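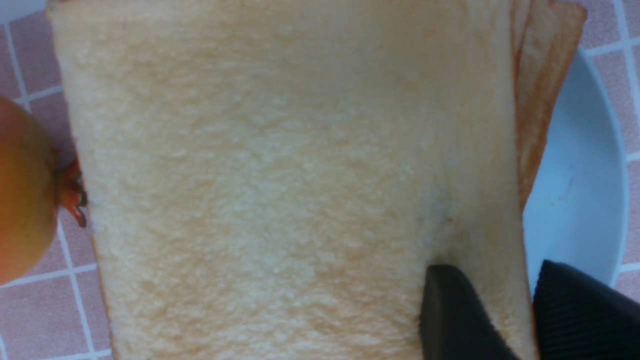

Subject: Re: [Lloyd Breakfast List] Toast gets cold and the table is too full
Date: January
List: Lloyd Breakfast List, digest 251

Dear list members,

I read the question in the last digest with much interest, as I had the same trouble when I moved to my small apartment in Uton. Please excuse my English, I write slowly but I hope it is clear. I leave the original message first, so that those who did not keep the digest can follow.

> Hello everyone,
>
> I have been reading this list for a while and this is my first
> question. My new kitchen has a narrow table that stands against
> the wall. We are two at breakfast. I like to put out bread, eggs
> and fruit, but the table is full before I sit down. Also my toast
> is cold and tough when the eggs are ready, and I bake the bread
> myself so it makes me a bit sad.
>
> I use the Lemix to knead and the white flour from Tedurlow, and I
> bake in a tin with a lid. My questions are:
>
> - How thick do you cut a sandwich loaf for toast?
> - Do you put the toast on a plate or in a rack?
> - Is it better to give each person a plate with everything, or to
> put each thing on its own plate in the middle?
> - Does anybody still use a tablecloth for breakfast?
>
> Thank you in advance. The archive has up to 300 messages about
> sourdough and I could not find one about the table!

I will answer in the order that suits me, I hope this is not impolite.

The bread

I also bake with the Tedurlow white flour, but without a lid on the tin, so the top is a little round and the crust has more color. For toast I like a fine crumb with small holes, so that butter stays on the surface. If your slices feel tough, I would look first at the cutting. A very thin slice dries completely in the toaster and after a short time it is like a cracker. I cut mine thick, as thick as my finger, and I toast them only until they are light gold. The middle stays soft and the crust is still pleasant to bite. My neighbors in Uton say this is not toast, it is warm bread. I can live with that.

Please wait until the loaf is cool before you cut it. I know everybody says it, and I know how it is when the kitchen smells so good. I let mine stand for 40 minutes at least, and for a big loaf I wait until the evening. A warm loaf tears under the knife and the slices come out with a corner thinner than the rest. That corner will burn.

About the Lemix: I have the older one with the metal hook. It walks on the counter when the dough is stiff, so I put a damp cloth under it. The kneading is good. I only wish it was not so loud in the morning, and for this reason I knead the evening before and leave the dough in the refrigerator.

The order of work

This is what I do when I want bread, egg and fruit to be ready together. It took me some weeks to find it.

1. Lay the cloth and put out the empty plates. If the cupboard is cold, rinse the bread plate with hot water and dry it well. A cold plate takes the heat out of the bottom slice very quickly.

2. Put the fruit out next, directly on the cloth. I was brought up to have a fruit bowl, but a bowl takes the place of a whole plate. A mango or an orange stands very well alone beside the wall, and you can move it with one hand when you need the space.

3. Heat the pan for the egg, slowly, with a small piece of butter. Put the bread in the toaster only when the butter begins to foam.

4. Lay the slices one on the other, a little turned, so that the edges do not meet exactly. A rack looks nice, but it is made to let the steam out, and the heat goes out also. In a stack the slices keep each other warm. Do not stack more than 2, or the one below becomes damp. 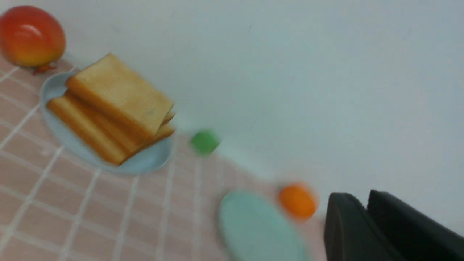
5. Bring the egg at the very end, on its own plate. An egg which sits on top of the toast makes it soft, and then one person is happy and the other is not. In my home I am the one who is not.

6. Cut the fruit when the bread is finished. If you cut the mango at the beginning, the juice goes everywhere, and the knife is then sticky for the butter.

Plates in the middle or for each person?

My answer is: on a narrow table, in the middle, but with shallow plates. I use oval ones where I can. An oval plate can be laid at an angle or along the wall and it leaves a free path for the hands. Round plates are for the bread, as the slices are square and they can hang a little over the rim without any problem.

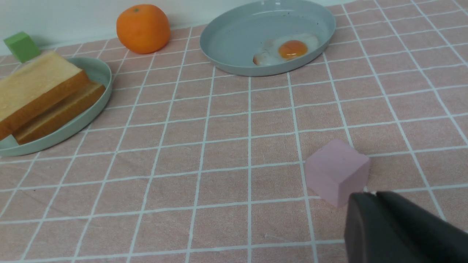
I keep open cloth between the things also when I could fit one more plate. It was the most useful change for me. Before, I filled each place with jam, honey, cheese, the second jam, and we had to lift one thing to reach another. Now the jars stay on the counter and we get up if we want them. Usually we do not get up. I think we did not need the second jam.

I do not match the plates either. I have pale blue, a mint green and a gray, bought one after another at the Saturday-type market behind the station, and as they are all light colors they go well together. For a strong color we have the fruit.

The tablecloth

Yes, I still use one! Mine is pink with thin white lines that make squares, and I like it for a practical reason. The lines show me if I put a plate too near to the edge — my table is so narrow that this matters — and it is easy to put everything back in its place after wiping. A cloth with large flowers would be prettier perhaps, but the crumbs hide in the flowers and you find them with your elbow.

Two small pieces of advice for the cloth. Shake it outside before the washing, not after, or the crumbs go in the machine. And do not pull it completely flat on the side at the wall, leave it a little loose. If it is tight and somebody catches the front corner, the whole breakfast moves. 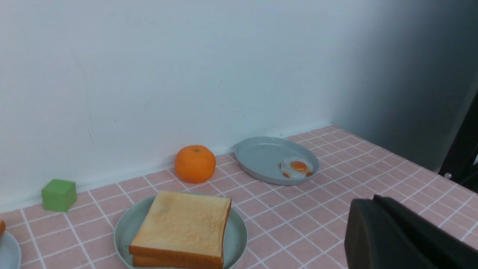 Toast in front, orange near the wall, fried egg on the oval plate.

For the egg I can add that I put it to one side of the plate and not in the center. The free half is for the salt, or for the piece of crust that one always leaves.

I have also a question for the list, if it is allowed in the same message. Has anybody made the lidded loaf with the Tedurlow whole wheat flour? I tried it in my tin and the crumb was heavy at the bottom, with a line like wet clay. I used the same water as for the white. Maybe it was too little, or maybe I was not patient with the rising. The bag gives only a recipe for rolls.

To the person who asked: please write again and tell us how your table is, and which thickness you chose in the end. I would also like to know if the lid keeps the crust as soft as they say.

With kind greetings from Uton

--
Lloyd Breakfast List
To leave the list, send an empty message with the word "leave" in the subject.
Please shorten the quoted text when you reply.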